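Bin picking cell, software pre-run checklist, Kultley bench (my notes as I went, August)

1. Controller and planner on the same build — OK. Both say 169. Last time they didn't match and I lost a whole morning to it, so this one stays at the top!

2. Joint speed capped at 10 percent for first motion — OK.

3. Bin walls in the collision scene — OK, but I had to reload them. The Sandu export dropped the left wall again (ticket's open).

4. Cable bundle padding on the wrist — PASS with a grumble. I bumped it to 8 cm and the planner now refuses some grasps near the back wall. I can live with that.
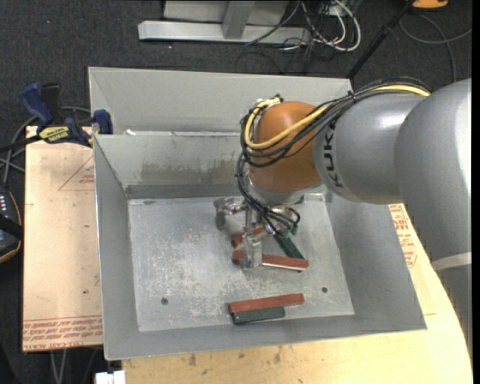 5. Segmentation on touching blocks — NEEDS WORK. When two lie right up against each other the mask likes to merge them, and then the grasp lands on the seam. Retrain on the Zeltidton set, all 2470 crops, before anybody signs this off.

6. Stop signal clears the motion queue — OK, tried it twice mid-plan.

7. Log rotation — FAIL. Disk was almost full. Cleared it by hand, still need the cron job from the Cullitz machine.

Recheck 5 and 7 before the long run.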